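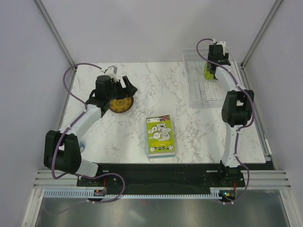

회사소개 제품 도입안내 서비스 자료실 문의

회사소개 > 그로스투마리(Grostumari) 소개

그로스투마리는 탁상형 양팔 로봇 키트를 설계하고 조립해 공급하는 회사입니다. 대학 연구실, 직업교육기관, 기업 부설 연구소가 주 고객이며, 납품 후의 설치와 교육, 수리까지 직접 맡고 있습니다. 외주 대리점은 두지 않습니다.

처음에는 로봇 팔용 관절 부품만 만들었습니다. 부품을 사 간 연구실에서 조립과 배선, 보정에 몇 달씩 쓰는 경우가 많았고, 완성된 작업대 형태로 달라는 요청이 이어졌습니다. 그 요청에 맞춰 만든 것이 지금의 주력 제품인 니스테로(Nistero)입니다. 현재까지 86개 기관에서 사용하고 있습니다.

니스테로

니스테로는 로봇 팔 두 대와 받침판, 작업 테이블, 프레임을 한 조로 묶은 제품입니다. 두 팔은 같은 구조로 되어 있고 긴 검은색 받침판 위 좌우에 고정됩니다. 링크는 흰색, 관절 하우징은 검은색입니다. 케이블은 링크 바깥쪽을 따라 클립으로 고정합니다. 케이블을 링크 안에 넣는 방식도 검토했으나, 교체할 때 팔 전체를 분해해야 해서 채택하지 않았습니다. 바깥 배선은 보기에 깔끔하지 않다는 의견이 있습니다. 대신 사용자가 현장에서 직접 갈아 끼울 수 있습니다.

작업 공간은 옅은 회색 벽판과 알루미늄 프로파일로 둘러싸여 있습니다. 상판은 무늬가 있는 것과 없는 것 가운데 고를 수 있습니다. 흰 바탕에 회색 대리석 무늬가 들어간 상판을 찾는 곳이 가장 많고, 무늬 없는 상판은 주문 후 제작합니다.

그리퍼는 일상적인 물건을 다루는 용도로 설계했습니다. 책, 투명 트레이, 테이프처럼 둥글납작한 물건 등 크기와 재질이 서로 다른 물건을 한 테이블에 놓고 양팔로 집고 옮기는 작업이 대표적인 사용 방식입니다. 정밀 조립이나 무거운 부품 이송에는 맞지 않습니다. 그런 용도로 문의하시는 경우에는 산업용 장비를 알아보시도록 안내하고 있습니다.

기본 구성의 무게는 포장을 제외하고 약 700N에 해당하므로 반입 시 두 사람 이상이 필요합니다. 승강기가 없는 건물은 견적 단계에서 미리 알려 주십시오.

미라니

미라니(Mirani)는 니스테로와 함께 제공하는 제어 소프트웨어입니다. 팔의 동작을 기록하고 다시 재생하며, 작업별로 기록을 나누어 저장합니다. 화면 메뉴는 한국어와 영어를 지원합니다. 기록 파일은 고객의 컴퓨터에만 저장되고 당사 서버로 전송되지 않습니다. 지난 5월 개정판부터는 왼팔과 오른팔의 기록을 따로 편집할 수 있습니다. 이전 판에서 만든 파일도 그대로 열립니다.

도입 절차

문의를 주시면 설치 장소의 크기와 전원 조건을 먼저 확인합니다. 이후 견적서를 보내 드리고, 계약이 끝나면 제작에 들어갑니다. 제작이 끝난 제품은 출하 전에 당사 작업장에서 시험 운전을 합니다. 양팔이 동시에 물건을 잡은 상태에서 링크끼리 닿지 않는지, 케이블이 당겨지지 않는지를 주로 봅니다. 시험 기록은 제품과 함께 드립니다.

설치 당일에는 담당 기술자가 방문해 수평과 영점을 맞추고 사용자 교육을 진행합니다. 교육은 3시간이며, 추가 교육은 별도로 신청하실 수 있습니다.

구매가 부담스러운 기관을 위해 대여도 합니다. 대여 기간은 학기 단위를 기본으로 하고, 대여 중 구매로 전환하시면 이미 낸 대여료의 일부를 제품 가격에서 뺍니다.

레텔 작업장

제작과 수리는 레텔(Letell) 작업장에서 합니다. 조립실, 시험실, 부품 창고가 한 층에 있습니다. 견학은 예약제로 운영하며, 시험실에서는 가동 중인 장비 때문에 출입 구역이 제한됩니다. 보고 싶은 작업이 있으면 예약할 때 적어 주십시오. 직접 가져오신 물건으로 집기 시험을 해 볼 수도 있습니다. 단, 액체가 든 용기와 날이 있는 도구는 받지 않습니다.

수리 제품을 보내실 때는 팔을 접은 자세로 고정하고 그리퍼에서 물건을 모두 빼 주십시오. 제품 번호는 받침판 뒷면에 있습니다. 전화 문의는 내선 3605번으로 하시면 수리 담당에게 바로 연결됩니다.

최종 수정: 10월 28일 일요일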